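Stolura Studio, users' meeting
Minutes, 2nd October 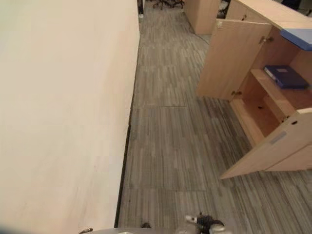 Item 1. The back aisle

Jade opened with the aisle between the cream partition and the cabinets, which has been on our list since July and is finally getting its turn. Everyone agreed it could be a lovely bit of the room with a small amount of effort! The bones of it are good: the pale oak cabinets are far nicer than anything we could afford to buy now, and the streaky grey carpet tiles suit them. The carpet does need some love, though. There are darker patches and scuffs on it, especially close to the black strip along the bottom of the partition, and Jade would like that side dealt with first. Ha-neul asked whether the tiles could be lifted and swapped one at a time with those under the plan chest, which hardly anyone walks on. Jade thought so, but wants to try a proper clean before anything comes up. If a swap is needed, the new tiles must go down with the streaks running the same way as their neighbours, or we shall all be looking at it forever.

Agreed: clean first, swap later if we must. Jade to borrow the carpet washer from Nolen downstairs, who offered it in July and has offered it again since.

Item 2. Cabinets

A long and very cheerful discussion. Ha-neul has drawn up a plan for what goes where and passed it round. The main idea is that things people reach for every day go in the cabinets nearest the big table, and things that come out once a season go to the far end. At present it is more or less the reverse, and the good scissors live beside the Christmas lights.

The plan as it stands:

Near end: cutting mats, rulers, knives, scissors, tape of all kinds, the everyday paper.
Middle: card, envelopes, mounting board offcuts over A4 size. Anything smaller goes in the scrap tray for the children's sessions.
Far end: exhibition fittings, the lights, spare lamps, the banner, the box marked Wenus.

There was some talk about the box marked Wenus. It holds the hanging wire and hooks from the Wenus show and a quantity of very nice labels that we could reuse if someone has the patience to peel them. Ha-neul has the patience. Box to stay, contents to be sorted.

Sung asked whether wet work could be stored flat on top of the cabinets while it dries. Several people were against this, having lost prints to elbows. Others pointed out that there is nowhere else. After going back and forth we settled on a trial: drying boards may go on top of the middle cabinet only, name and date on every board, and gone by the following evening. Newspaper underneath, please. We would like the veneer to stay as it is.

Labels for the doors were discussed with real passion. Jade prefers words and Ha-neul prefers little drawings. We are having both! Ha-neul will draw, Jade will letter, and they will be on card held with the removable putty so we can change our minds.

Item 3. The gap between the cabinets

Things end up in the gap and stay there. Last clear-out produced a bicycle pump, a bag of plaster and a left shoe. It was suggested that we push the cabinets together, but the doors need room to open and the skirting socket has to be reachable. Sung suggested a narrow shelf for rolled paper. This was a popular idea and he will measure up and bring a sketch. Until then, please do not leave things in there, and take home whatever is yours.

Item 4. Chairs

Office chairs keep travelling. They are wanted at the big table in the mornings and at the computers in the afternoons, and somewhere in between they get parked at the end of the aisle. It was agreed that whoever locks up puts them back under the computer desks. Two of them have a castor that sticks. Ha-neul has a can of the right stuff and will have a go.

We also talked about whether chairs on castors are making the scuffs. Opinion was divided and we did not reach a view. Jade will keep an eye on it once the carpet has been washed.

Item 5. The partition

A really good suggestion from Ha-neul, who would like to use the cream side of the partition for a changing display of members' work. It gets seen by everyone walking through, and there is plenty of space on it. Three people offered work on the spot. Points raised:

Fixings. No pins or nails. Hanging strips on a test patch near the bottom first, left up for a fortnight, to see if they mark the surface.
Size. Nothing that sticks out more than a couple of centimetres, so that people can get past with a trolley.
Turnover. A new display every month to begin with. We can slow down if it becomes a chore.
Theme. None for the first one. Bring what you like and we will enjoy seeing it together.

Ha-neul will look after the first hang and was thanked warmly for taking it on. Jade is to do the second.

Item 6. Money

Balance is healthy enough for small things. Approved: up to £42 for carpet shampoo, putty, card and hanging strips. Jade to keep the receipts in the tin. The paper order came to £300 this time, more than last year, but it includes the heavy cartridge paper everyone has been asking for and it is gorgeous to draw on. Please use it for finished work and take the ordinary paper for sketches.

The rolled paper shelf was not costed. Sung has some timber at home and thinks it may come to nothing more than screws.

Item 7. Tidy-up morning

We will do the cabinets and the carpet in one go. Start at 9, with tea from the moment the kettle can be found. Nine people have put their names down already, which is wonderful, and there is room for more. The order of work will be:

Everything out of the cabinets and on to the big table.
Shelves wiped down, inside and out.
Sort into keep, share and tip. Ha-neul will be at the table with the plan.
Far end loaded first, then middle, then near.
Carpet vacuumed and washed last, working from the far end back to the door so that no one has to walk over it.

Bring old towels, a bucket if you have one and something for lunch. Jade is making the lentil soup from last time by popular request, and someone should bring bread. The room will be closed to other users until the following morning so the carpet has a chance to dry.

Item 8. Any other business

The window by the sink still whistles. Nolen knows.

Sung has found a home for the old light box, and it goes at the end of the week unless anyone objects. There were no objections, only some fond memories.

Could whoever has the long steel ruler please return it. It was missed badly at the last bookbinding session.

Thanks were recorded to everyone who kept the room going over the summer.

Actions

Jade: carpet washer, shampoo and other bits, lettering for labels, soup.
Ha-neul: cabinet plan copies, label drawings, castors, Wenus box, first display.
Sung: sketch and measurements for the shelf, light box.
All: ruler!

Next meeting to be fixed at the tidy-up, once we see who is there.

Stolura Studio users' group | Contact us | Back to top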